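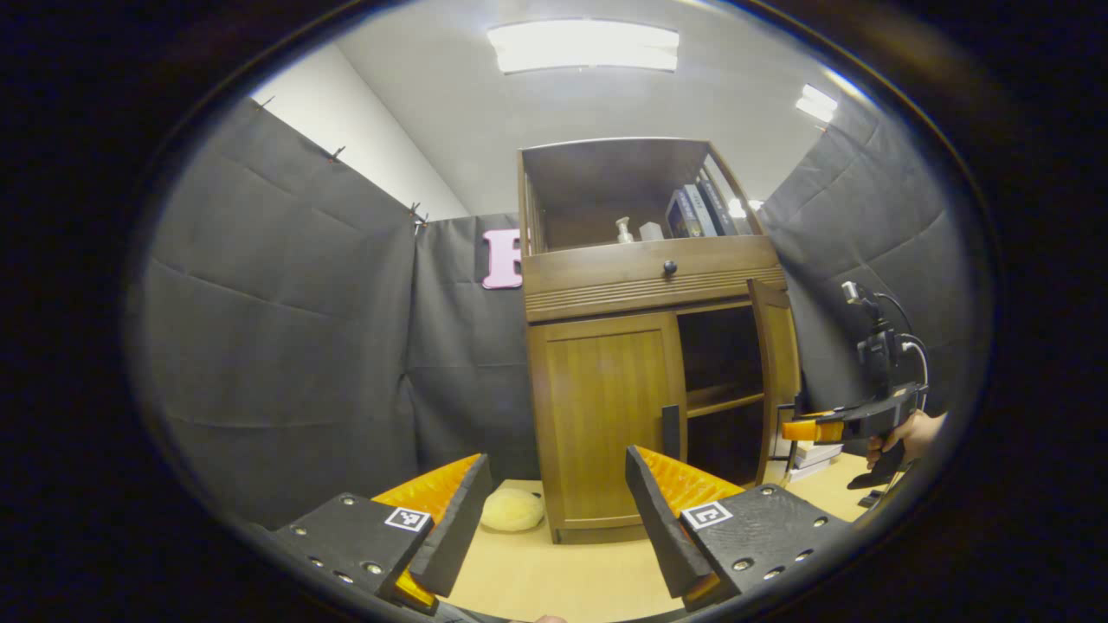
第4章 感应线圈与解码器的安装

本章适用于固定式卡丁车场地，使用 Zunine 计时主机、Stevum 车载应答器和 Mendes 计时软件。临时场地请看第7章。开始之前应已完成第3章的开箱检查和固件更新。

4.1 选择起终点线位置

1. 起终点线应设在直道上，距前后弯道尽量远。赛车通过时应基本垂直于线圈，斜着切过会使单圈成绩产生偏差。
2. 避开维修区入口。维修通道如与主赛道平行，两者之间的净距小于线圈宽度时，停在通道里的车会被反复读取。
3. 检查路面下方是否有供电电缆、钢筋网或排水铁篦子。金属件会削弱信号，电缆会带来噪声。
4. 用粉笔在路面上画出两条平行线，间距按线圈附带的定位尺确定。画好后沿线走一遍，两端都应到达路面边缘以外。

注意：线圈位置与裁判目视的终点线必须一致。线圈装好以后再移动地面白线，成绩与终点摄像会对不上，仲裁时很难处理。

4.2 切槽与埋线

1. 封闭赛道，在两端放置锥桶和红旗。
2. 沿粉笔线切槽，槽深 20 毫米，槽底应平整。沥青路面在夏季中午较软，建议清晨施工。
3. 用吹风机或压缩空气清除槽内碎屑。槽内有水时不要下线，等完全干透。
4. 从赛道远端开始放线，到主机一侧收口。线圈不得打结，不得在槽内重叠。
5. 拐角处用手按压成弧形，不要折成直角。
6. 测量线圈电阻并记在附录B的表格里，确认没有断路后再灌胶。
7. 灌入弹性密封胶，胶面略低于路面。固化时间见胶桶标签，固化期间不得过车。

小心：切割机应由有操作经验的人员使用，须佩戴护目镜、耳罩和防尘口罩。

说明：混凝土路面如有伸缩缝，线圈跨缝处应留出少量余量，并在该处使用较软的密封胶。冬季路面收缩，没有余量的线会在缝上被拉断。

4.3 连接主机

1. 将线圈两端接入接线盒，拧紧端子，盖好防水盖。接线盒应固定在护栏外侧，离地安装。
2. 从接线盒到计时室敷设同轴电缆，单段长度不超过 70 米。超过时需加装 Zunine 中继器，见4.6节。
3. 同轴电缆与电源线分管敷设。必须交叉时应垂直交叉。
4. 将电缆插入主机背面的 LOOP 1 接口。LOOP 2 留给分段计时或维修区入口使用。
5. 接好地线，再接电源适配器，最后打开主机开关。
6. 等待状态灯由红色变为绿色。若一直闪红，请查4.7节的故障表。

主机应放在通风、干燥、不受日晒的地方，四周留出散热空间。不要把主机叠放在功放或无线电台上面。

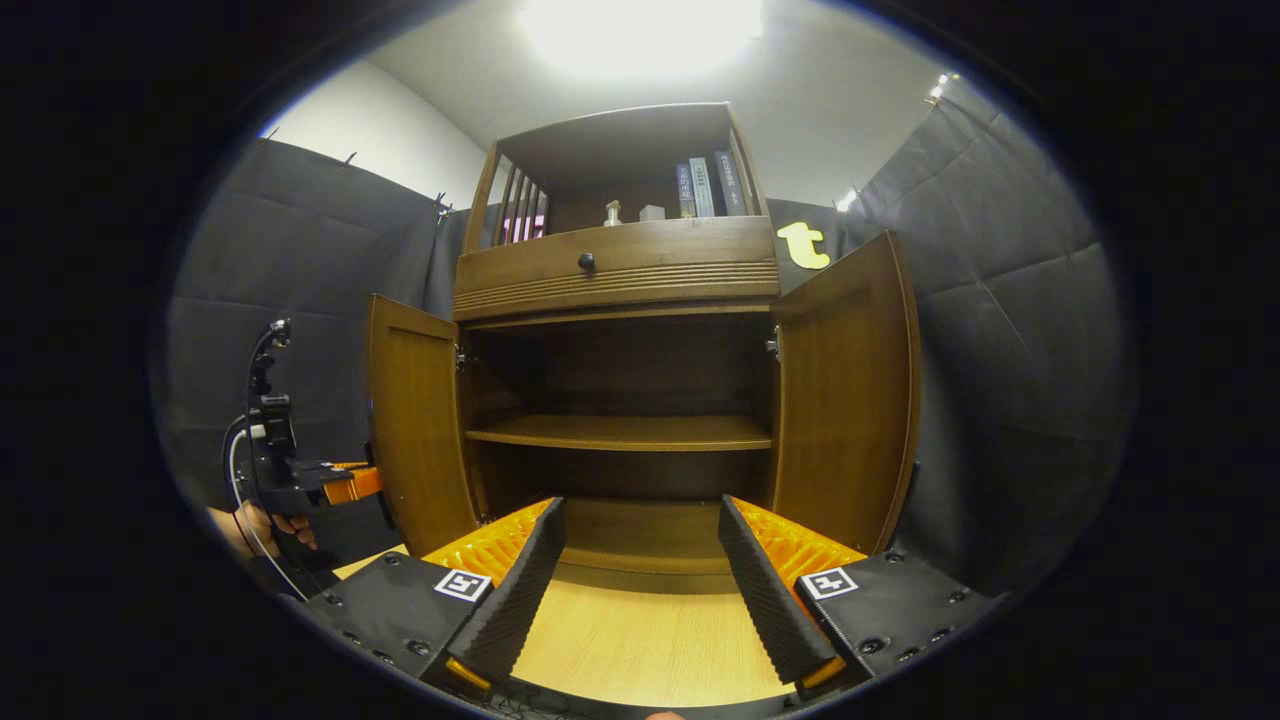 图4-2 木柜，抽屉下方的柜门打开

4.4 安装 Stevum 应答器

1. 同一组别的所有赛车，应答器必须装在相同位置。推荐装在座椅靠背后方。各场地或赛事规则另有规定的，以规则为准。
2. 应答器底面朝向路面，与路面之间不得隔有金属板或碳纤维板。
3. 装入支架，插好保险销。只用扎带固定是不允许的，碰撞时容易脱落。
4. 记下应答器外壳上的编号，与车号一起填入登记表。
5. 低速推车通过线圈，主机应发出一声短鸣。没有声音时，先检查电量，再检查安装方向。

应答器在出场前应充满电。充电时指示灯闪烁的次数表示剩余可用天数，含义见应答器自带的说明卡。长期不用时请每月补充电一次。

警告：应答器内有密封电池，不得拆开、钻孔或投入火中。外壳开裂的应答器应立即停用。

4.5 在 Mendes 软件中登记

1. 用网线连接主机与电脑，打开 Mendes，选择“设备”下的“搜索主机”。
2. 列表中出现主机序列号后双击。端口默认为 3,047，如场地网络已占用该端口，可在“高级设置”里更改，主机和软件两侧必须改成一致。
3. 进入“车辆”页，点击“新建”，输入车号、车手姓名、组别和应答器编号。
4. 需要批量导入时，先导出空白模板，填好后再导入。模板的列顺序不要改动。一个赛事文件最多可登记 176 个应答器。
5. 设定“最短单圈时间”。此值应低于场地纪录，又要高于赛车在线圈上掉头或打滑时可能重复触发的间隔。设得过高，快车的圈数会被漏掉。
6. 点击“保存”，再点击“写入主机”。

说明：主机在断网时仍会保存过线记录。网络恢复后，软件会自动补传，期间屏幕上的排名可能短时跳动，属正常情况。

Plerkbridge 场地的用户请注意，该场地有长短两条路线，共用同一条起终点线。两条路线应分别建立赛事文件，最短单圈时间不能通用。

4.6 加装中继器

1. 关闭主机电源。
2. 在同轴电缆中段接入中继器，箭头指向主机一侧。装反时主机能开机，但收不到任何过线信号。
3. 中继器由主机通过电缆供电，无需另接电源。
4. 重新开机，在“设备”页确认“中继”一栏显示已连接。

一条线路上只能使用一只中继器。

4.7 试车与故障检查

正式使用前应做一次试车。让一辆车以正常比赛速度连续跑几圈，分别走赛道左侧、中间和右侧，在“信号”页查看每次过线的强度和命中数。三个位置的读数应接近。右侧或左侧明显偏低，多半是线圈该端没有伸出路面，或端头附近有金属。

状态灯一直闪红：线圈断路或端子松动。断电后重新测量电阻，与附录B所记数值对比。

状态灯绿色，但没有过线记录：检查电缆是否误插 LOOP 2，中继器方向是否正确，应答器是否有电。

个别车辆漏圈：与相邻车辆交换应答器后再试。故障跟着应答器走，送修应答器；故障留在原车上，检查支架位置和底板材质。

同一辆车一次过线记录两次：调高最短单圈时间，并检查维修通道内有没有停放装有应答器的车。

背景噪声偏高：依次关闭附近的发电机、显示屏和无线电设备，找出干扰源后移开。起跑灯的电源如与计时室共用一路，应分开。

试车结果合格后，把信号页截图存入赛事文件夹，作为以后对比的基准。每年3月开赛季之前重做一次，读数比基准下降明显时，检查密封胶有无开裂，以及接线盒内有无积水。

4.8 日常维护

每个比赛日开始前，目视检查线槽。密封胶翘起的部分应切除后补胶，不要用胶带覆盖。清扫赛道时不要用钢丝刷清理线槽。雷雨来临前拔下 LOOP 接口上的电缆，雨停后再接回，并推一辆车过线确认。

主机背面滤网用软毛刷清洁，不要用水冲洗。固件更新应在没有赛事的日子进行，更新中途断电的处理办法见第9章。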